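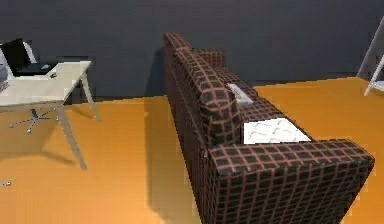

阅读时间:4 分钟

移动操作专题 讲义五:仿真里的成功率能说明什么
2022年8月18日修订

上一讲留了一个问题:一篇论文说自己的策略“在仿真中接近可用”,我们该信多少。这一讲拿 Burkska 方法当例子。选它是因为论文写得比较清楚,代码也能跑通,批评起来有据可依。比它差的文章多得是,但连实验设置都没写全,没法讨论。

一、方法概要

Burkska 做的是室内物体搜寻:给机器人一个目标类别,让它在房间里移动、换视角,直到策略自己宣布“找到了”。输入只有单目彩色图像和里程计。训练全部在 Bawa 仿真环境里完成,房间由家具库拼出来,沙发、书桌、转椅的位置随机摆放,墙面和地面换颜色。作者主张,颜色和布局随机得够多,策略就会忽略外观,学到“东西通常放在哪里”。

这个主张我不太接受。颜色随机化改的是反照率,几何还是那一套模型,阴影也还是同一个光照模型算出来的。讲义开头的房间,橙色地面配深灰墙,配色够怪了,可是地面上没有划痕,没有电线,没有谁随手扔下的鞋。策略在这种地面上学会的避障,究竟避的是什么,论文没有分析。

二、报告的结果

主表的数字:399 次试验,355 次成功。听上去不错。请注意成功的定义:策略宣布找到时,目标在画面内,并且距离小于阈值。至于策略认不认得目标,这个指标基本不管。走到沙发附近就宣布找到,如果目标恰好在沙发上,也算成功。

所以先问基线。论文的基线是随机游走,太弱。至少应该再加一个“走向最近的大件家具然后宣布”的规则策略。这个规则不需要训练,一个下午就能写完。作者没有做,我建议大家在作业里补上。

三、视角与可辨认性

从沙发一端贴着扶手看过去,坐垫上的浅色物体被压得很扁。靠里那件灰色的,像笔记本电脑,也像一本书,单凭这一个视角定不下来。换个离得远一些、能看到坐垫正面的位置,判断才有依据。主动换视角的价值就在这里,我承认这是 Burkska 思路里站得住的部分。

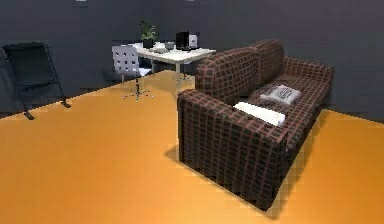 问题在于论文没有把“换视角带来的收益”单独测出来。消融实验关掉了记忆模块,关掉了里程计,唯独没有固定视角的对照组。我们能看到整体成功率,却不知道其中有多少来自多看了一眼,有多少来自家具位置的先验。

附录里有一处值得细读。失败案例中有 36 次被归为“感知歧义”,作者的解释是渲染分辨率不够。这个解释很方便,也可以检验:把分辨率提高,重跑同一批随机种子,看失败是否消失。文中没有这个结果。在看到之前,“感知歧义”只能当作一个标签。

四、到真实房间

真机实验在 Stesirwood 的实验公寓里做,共 14 次。正文只说“定性表现与仿真一致”,没有给成功次数,视频补充材料也是剪辑过的。这么小的样本,就算给了成功率,区间也会宽得没有多少用处。摘要里的“可迁移”三个字,我读的时候会先划掉。

还有一点容易漏:真机上的里程计会漂移,仿真里给的是真值。论文在训练时加了高斯噪声,但漂移是累积的,和独立噪声不是一回事。走得越久差得越多,而搜寻任务里最难的恰恰是走得久的那些。

五、读这类论文时查什么

先找成功的定义,再看基线,然后看失败案例有没有逐条归因。测试房间和训练房间是否共用家具模型,也要查,常常写在脚注里。Burkska 的测试房间布局是新的,沙发却是旧的:同一个模型,换了布料纹理。作者称之为“未见过的环境”,严格说只有布局没见过。

作业

1. 在 Bawa 里实现第二节的规则基线,用论文公布的种子跑完,报告成功次数和置信区间。
2. 给 Burkska 加固定视角对照组,其余设置不动。
3. 把高斯噪声换成累积漂移,画出成功率随路径长度变化的曲线。曲线如果没有下降,先检查代码。

第 2 题的训练时间较长,请尽早排队占用显卡。提交时附上配置文件,只交结果图的不批改。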